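Section 4: Equipment Plan and Budget

Our group was given one bench and one arm for the spring term. The arm was already in the lab, so the budget only had to cover fingers, a wrist camera, spare pads and the items for the unpacking task. Folke Hedlund kept the spreadsheet and the rest of us collected quotes.

4.1 Fingers

We compared two suppliers. Tindside sells a plain rubber-tipped pair at a low price. Atulari sells fingers with lit sensing pads, which cost more but report contact. We chose the lit pads because the task happens inside bags, where the wrist camera loses a lot of detail in the corners. The pads wear out, so we planned for 2 spare sets. Lead time was 10 working days, and we should have ordered in February instead of March.

4.2 Mounts and cables

The mounting plate from Yeom fit our arm without drilling. We had priced a custom plate from the school shop as a fallback - that line was removed from the final budget. Cable clips were not on our first list at all and had to be added later.

4.3 Task items

Paper bags came in a pack of 50. We used 41 before the end of testing, mostly because the bottoms tear at the glued seam. A future group should buy two packs. The things that go in the bags were cheap or free: tissue paper, cord, bits of soft cloth and a few hard objects from home. Soft items should get their own budget line, even a small one. Crumpled tissue and loose cord are harder to plan for than boxes, and they need to be replaced often.

Wrist camera view, inside a bag with mixed items:

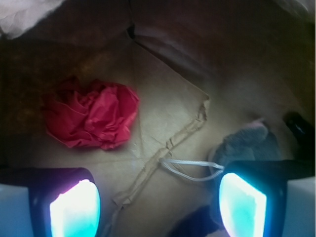
4.4 Storage and software

Recordings filled our first drive early. We bought a second drive and kept the free version of Plurnel for labeling. The paid version was quoted but not needed for one term.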